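Two hours in the data hall at Plaltine: notes from a visit in June

I write software for warehouse sorting machines, and at my work the robot is bolted to the floor and the boxes come to it. So when our small user group for motion planning received an invitation to see the Plaltine site, I put my name on the list the same evening. My interest was mainly in the software, and these notes follow that interest. If you want to know about motors and gear ratios you will have to ask Kobori, the other member who came with me, who filled a whole notebook.

We arrived at two in the afternoon. The entrance is at the back of the building, past the loading ramp, and the bell did not work, so we telephoned. Our host was Desmond Pettigrew, who leads the group for perception and tooling. He is a quiet man and he talks faster when a screen is in front of him. We got a visitor sticker, a glass of water and a short safety talk. The rule I remember best is that a visitor does not step over a cable, he walks around it.

The first half hour was a presentation. Plaltine trains control policies for household work, and cloth is the difficult part of it. A box has six numbers for its pose, and when you know them you are almost finished. A shirt has no such list. Their first system, from before Desmond joined, tried to estimate the full shape of the cloth as a mesh and then to plan the fold on that mesh. He showed us a recording of it. The mesh looked very nice on the part of the shirt that the camera could see, and under the top layer it was only a guess, and the planner trusted the guess.

Now they learn the motion from demonstrations. A person takes a hand-held gripper with a camera on it and does the task, and the software recovers the path of the gripper from the video together with the inertial sensor. The learned policy gets camera images and gives back a short piece of motion, which a classical controller then follows. I was happy to hear the word "classical". The inner loop runs at 300 hertz and has limits for speed and force which the policy cannot change.

After this we went into the hall. It is one large open room, arranged in stations, with a bed, long tables, a laundry corner and the robots with their wheeled bases standing on the same floor as the desks. I had imagined glass walls and yellow fences. We stayed near the bed station for a long time, and I was allowed to try the gripper on a blue cloth.
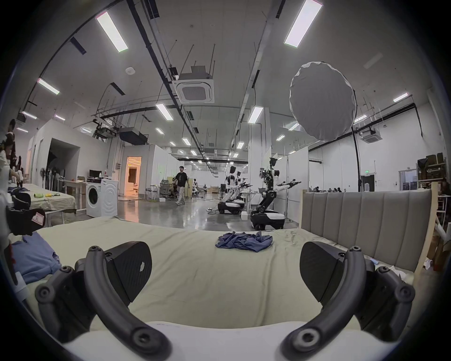
The bed station from behind the gripper fingers, with the laundry corner and the wheeled robots further back.

I must say that it is harder than I expected. The fingers close well, but you lose the feeling in your own fingertips, and you start to look very carefully where before you would only feel. Desmond said that this is useful for them. If a person can do the task only with what the gripper camera sees, there is a good chance that the policy can learn it too. If the person leans over to look from the side, the demonstration contains information that the robot will not have. They have written this into the instructions for the operators: keep the work in view of the camera.

My three attempts were loaded on his laptop afterwards, and this was for me the best part of the afternoon. The tool they use for it is called Skurell. It was made inside the company and it looks like it, with grey buttons and abbreviations everywhere, but I would take it home immediately. On the left runs the video, on the right the recovered path is drawn in 3D, and under both is a time line with the finger opening. Every piece of the path has a quality value. Where the tracking was weak, the line becomes red.

My line was red in two places. Both times I had moved too close to the sheet, and a plain sheet gives the tracker very few points to hold on to. With the room in the background there is enough for it: edges of furniture, lamps in the ceiling, shelves. When the camera looks straight down on bedding from a short distance, most of this is gone, and the software must live from the inertial sensor until the view opens again. For a short moment that is fine. After a longer moment the path drifts, and the whole demonstration goes to a separate folder. Desmond did not tell me which folder mine went to, and I did not ask.

He showed us the numbers for one batch of cloth demonstrations. From 3000 recordings, 965 were marked for review by the automatic check. Kobori found this very high. Desmond answered that most of them come back after trimming, as the bad section is often at the beginning or the end, when the operator is only lifting the gripper or putting it down. He would prefer to have too many marked than too few. In an earlier version the threshold was more relaxed, and the policy learned a small jump in the wrist which was only a tracking error repeated many times. They needed two weeks to find the reason.

Another topic was time. The camera, the finger encoder and the inertial sensor have each their own clock, and the difference between them must be known. At my company we solve this with a hardware trigger. Plaltine estimates the offset in software, with a short calibration movement at the start of each session. On the robot side there is again a delay, from the image to the motor, and it is not the same as the delay in the gripper. The program which joins both sides is named Warkard. It measures the delay on each robot and shifts the commands, so that an action arrives when the policy expects it. Desmond said that the success with cloth changed more from this correction than from the last two changes in the network. I have no way to check this, but it agrees with my own experience that timing is where one should look first.

I asked also about planning, as our group is after all a planning group. For the arm above the bed or the table there is no planner in the usual sense, only the policy and the limits. For driving the base from one station to another they use an ordinary map and an ordinary grid search. The open problem is between the two. The base must stop in a place where the arm can reach the cloth and where the camera view is similar to the demonstrations. At present this place is found by sampling base positions and scoring them with a reachability table – simple, and a little slow. There was a long discussion whether the policy should be allowed to move the base also. Desmond is for it, in small steps. Kobori is against it, and they did not agree before the coffee was empty.

Some things I would have liked to see and did not. We had no demonstration of a failure recovery, for example what the software does when it grips two layers of cloth and wanted one. The answer in words was that the policy has seen corrections in the training data and often opens and tries again, but there is no explicit detection of it. I would also have liked a look at the tests. How do you write a regression test for a towel? They keep a fixed set of recorded images and compare the output of a new policy with the old one, and after this they run on the real robots. The first part costs minutes, the second part costs days.

For those of our group who want to go, a few practical remarks. Wear closed shoes, the floor is concrete and it is a long time to stand. Photos were allowed in the hall and not of the screens. Bring your own questions about calibration, because Desmond has a slide set on it that he shows only when somebody asks – we asked too late and saw the first four slides with our jackets on. He has promised to send the rest, and I will put them in the shared folder when they arrive.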